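Farmont Nuvanlow Rebounder, Reviewed by a Man With a Bad Knee

By the third week I had stopped calling it the machine and started calling it Geller, after the only teammate I ever had who passed the ball back every single time.

The Farmont Nuvanlow is a net, a pole and a motorized arm. You stand under or near a basketball hoop and shoot. The net catches the ball, make or miss, and the arm throws it back to you. It costs $855, plus shipping, plus whatever you decide your driveway is worth, because the thing has the footprint of a small car and roughly the same attitude toward being moved.

I coach eighth-grade girls in a rec league that has one gym, two good balls and a scoreboard that believes every game is tied at 8. We are not the target customer. The target customer, going by the manual, is a serious young person with a training goal. I bought it secondhand from a family whose serious young person had taken up the cello. They took $300 off and helped me load it, and they waved for longer than I thought was normal.

Setup

The box says one adult can assemble it. One adult can, if the adult has an evening free and doesn't care for his knuckles. The pole comes in four sections, and sections two and three are identical except that only one of them works as section two. The net clips on with 23 plastic hooks. I know the number because I put them all on backward and had to take them all off.

The instructions are good once you reach page nine. Pages one through eight are warnings. My favorite tells you not to stand where the ball is going to be, which I have been telling my point guard since November.

On the court

It passes well. I'll say that plainly since I'm about to be rude about other things. The ball comes out chest high, on a line, at the same speed each time, and you can set the arm to feed one spot or swing along the three-point line. A kid who wants to take a hundred corner jumpers can take a hundred corner jumpers without jogging after 60 of them. For my girls, who regard a loose ball as somebody else's errand, this was a revelation.

Agata Melis, my assistant, ran the first session. She played two years of college ball and has opinions about footwork that could strip paint. She had each girl shoot for three minutes and kept the tally on the little screen. The best number that night was 31 makes. The worst was mine.

What I hadn't expected was the tempo. The default interval between passes is four seconds, and four seconds turns out to be shorter than you remember. There is no time to look at your shot and feel bad about it. A couple of my girls who usually follow every miss with a small funeral just caught the next ball and shot again. Agata thinks the interval is the best feature on the unit and that it should be printed larger on the box. I think she's right, and I also think the dial for it should not be on the back, behind the net, under a flap.

The counter is less impressive. It counts makes with a sensor at the bottom of the net, and the sensor is generous. It gave me credit for an air ball. It gave our center credit for a water bottle. If you need real numbers, use a kid with a clipboard.

Noise

The motor hums and then, at the moment of the throw, it clacks. Indoors you get used to it. In my driveway at seven in the morning it sounded like someone stapling a canoe. My neighbor mentioned it very politely, twice.

Against the cheap one

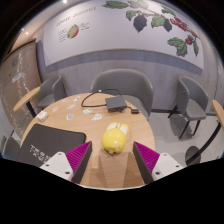 Before the Farmont I used a Messina return chute, which goes for $179 and is a slide. It hooks to the rim, the ball drops through, and it rolls back to you if you made the shot and are standing where you aimed the slide. Miss, and you go get it yourself. I used to consider that a design flaw. Having watched my girls on both, I'm less sure. On the Messina they cared about making it. On the Farmont they sometimes got into a groove of pleasant, well-fed missing, and Agata had to go stand next to the machine and glare.

The chute also fits in a closet. I mention this as someone who now parks on the street.

What broke

One hook, the first week. A wheel, the third, on a gym doorway with a metal lip. Farmont sent a replacement wheel in six days and didn't ask for a receipt, which was decent of them, considering whose name the receipt was in. The battery is rated for a full practice and manages most of one. Bring the cord.

Who should buy it

A school with a storage room, yes. A family with one kid who shoots every day and will still be shooting next year, probably, and look for a used one first. There are a lot of cellos out there.

A rec team like mine can live without it. We went 4 and 8 this season, up from 3 and 9, and the extra win came on a forfeit. But I watched a girl who wouldn't shoot in November take a corner jumper in our last game with two people running at her. She missed it. She caught her own rebound, looked mildly annoyed that she'd had to fetch it, and put it back in.

I'm keeping the machine. The replacement wheel squeaks.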